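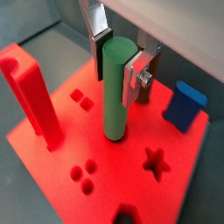 The training cell at Halldale, with a green cylinder in the gripper over the red foam board.

Packing Line Gets Its First Robot Arm in October

Foam insert packing at Halldale will be shared between people and a robot arm starting the second week of October. The arm has been in the training cell next to the tool crib since summer, working with shape boards while the Grulby line is rebuilt to make room for it.

The inserts are the foam trays that hold machined parts for shipping. Each part goes into its own cutout, and until now all of that has been done by hand, on both shifts. Last month the Grulby line packed 1,890 trays. Reaching across the table for that many trays is hard on shoulders and wrists, and packing has led the plant in strain complaints for two years.

Ga-eun Um, who runs packing on first shift, has spent part of every week in the cell. She and two operators picked which jobs the arm would take. It gets the straight round and square parts, the ones that repeat all day. Mixed orders, customer returns and anything with a thin wall stay with people.

"I wanted us to choose the parts," Um said. "We know which ones go in easy and which ones fight you."

The shape boards are for practice. Operators use them to learn how to set a grip point, how to slow the arm down near the foam, and how to stop and restart it. Training takes 6 hours, split over two days, and is paid at the regular rate. So far 9 people have signed up. No experience with robots or programming is needed.

No packing jobs are being cut. Two positions per shift will change from packing to cell operator, which is one pay grade higher. Those jobs will be posted inside the plant first, and seniority applies as usual. People who would like to keep packing by hand can do so. Tables 3 and 4 are not moving.

Some questions are still open. The break schedule for cell operators has not been set, and second shift has asked who will cover the cell when an operator is out. Both items are on the agenda for the next shift meeting. The noise level near the cell will be measured again once the line is running at full speed.

To sign up for training, see Um at the packing desk or call extension 201. Second shift can leave a name and badge number in the folder by the time clock.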